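Does a wrist camera alone beat wrist + overhead for block picking? Results after 2000 demos
Manipulation and Grasping > Learning from demonstration

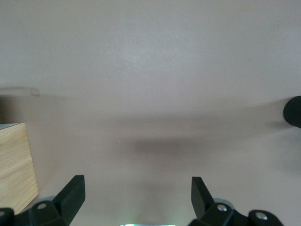
Wrist view, fingers open, block at the left edge.

mzalewska wrote:

We finished the first half of our camera comparison and I would like some outside eyes on it before we write it up. One arm, two-finger gripper, one table. The task is to find a wooden block, grasp it and put it in a tray. Same network for both conditions. Condition A gets the wrist camera only. Condition B gets the wrist camera plus a fixed overhead camera.

Training set is 2000 teleoperated demonstrations, collected by me and Zuzanna Wilczyńska. Test set is 345 start positions, the same ones for both conditions, each run once.

Wrist only: 288 successes out of 345.
Wrist + overhead: 271 out of 345.

I expected B to win and it did not. The failures are also different. A mostly fails by never finding the block, and the arm drifts until the time limit at 20 seconds. B finds it nearly every time but closes early, or closes beside it.

The picture gives an idea of what A has to work with when the block is off to one side. A strip of wood behind the left finger, a lot of bare table, and a blurry shadow in the middle.

My current reading is that the overhead view makes the policy lazy about the wrist view. It learns to get close from above and then does not look carefully at the end. Comments welcome.

---

noel_s wrote:

How were the 345 positions chosen? If most of them start with the block already in the wrist view, you have handed A the easy part. The overhead camera is there for the cases where the wrist sees nothing.

---

mzalewska wrote:

Uniform over the reachable area, then fixed. In 61 of them the block is not in the wrist view at the start. On those 61, A gets 24 and B gets 50. On the other 284, A gets 264 and B gets 221.

---

noel_s wrote:

Then I don't agree with the headline. You have two results pointing in opposite directions and the total depends on how many hidden starts you happened to draw. Move the home pose up and the total changes. Move it down and it changes the other way. I would not print the 288 vs 271 at all.

---

aoife.c wrote:

I would print it, but with the split directly under it. People want one number and they will add up your table themselves if you leave it out.

Other question. Is the shadow from the arm? It is big and soft and it sits right where the fingers are headed. We had a policy at Grabowska that was using the arm's shadow as a height cue. It worked well until somebody changed the ceiling lights, and then it started closing above the object. That looked a lot like your "closes early."

---

mzalewska wrote:

It looks like the arm and gripper, yes. The lights were the same for all of the demos and all of the tests, so a change in lighting can't explain the gap between A and B. Both conditions have the same wrist image.

It could still be that A uses the shadow more than B does. We have not tested that.

---

aoife.c wrote:

Right, that is my point. If A is better at the final approach because of a shadow cue, then "wrist only is better at grasping" is true for your lab and maybe nowhere else. Run 50 of the visible starts with a second lamp from the side. It is an afternoon of work.

---

pundus_fan wrote:

Did you clean the table between sessions? There is a white speck near the middle and what looks like a bit of clear tape or film above the block. There's also something black and rounded at the right edge. If those sat in the same place for all 2000 demos, the policy can use them as landmarks.

---

noel_s wrote:

A speck that small is gone once you downsample to network input. The black thing I would take seriously. It has more contrast than anything else on the table.

---

pundus_fan wrote:

Depends on the input size. She didn't give one.

---

mzalewska wrote:

Input is 224 by 224 after cropping. The crop takes a little off both sides, so the black object is mostly gone in a view like this one, but it would be in full view when the arm moves right. I take the point. We did not control for it. I will check the overhead recordings to see how often things moved.

---

celina_m wrote:

I ran a similar comparison last year with the Flusex arm and got the opposite total, with overhead ahead by a wide margin. Two differences from yours. We had 3000 demos, and we dropped out one camera at random during training so the network could not lean on either one. Without the dropout our two-camera policy also closed beside the object. With it, that mostly went away.

So I think the "lazy" reading is right, but it is a training problem. I would not blame the camera.

---

mzalewska wrote:

What dropout rate?

---

celina_m wrote:

0.3 on the overhead, 0.1 on the wrist. Higher than that on the wrist and the grasps got worse. We replaced the dropped image with its training mean. Black images gave us unstable training for the first few epochs.

---

noel_s wrote:

Worth adding as condition C. Same demos, no new collection. If C gets near 50 on the hidden starts and near 264 on the visible ones, you have a much better paper than the one you have now.

---

gripper_dan wrote:

Or skip the overhead and have A do a search sweep when it sees no wood. The Pademano toolkit has a sweep routine you can call before the policy starts. Cheaper than a second camera and a second calibration.

---

celina_m wrote:

With a 20 second limit, a sweep eats a good part of the budget.

---

gripper_dan wrote:

So raise the limit. It's arbitrary.

---

mzalewska wrote:

The limit stays for this comparison, otherwise I have to rerun all of it. Plan for now:

Condition C with Celina's dropout rates, same 345 starts.
Side lamp test on 50 visible starts, for A and B.
Table cleared, then 50 more starts for A with nothing on it except the block and the tray.

Noel, I will report hidden and visible starts separately and put the total in the last row. Zuzanna starts training C tonight. I'll post the numbers in this thread when the runs are done, probably in May.

---

aoife.c wrote:

Please log the lamp position. We didn't and regretted it.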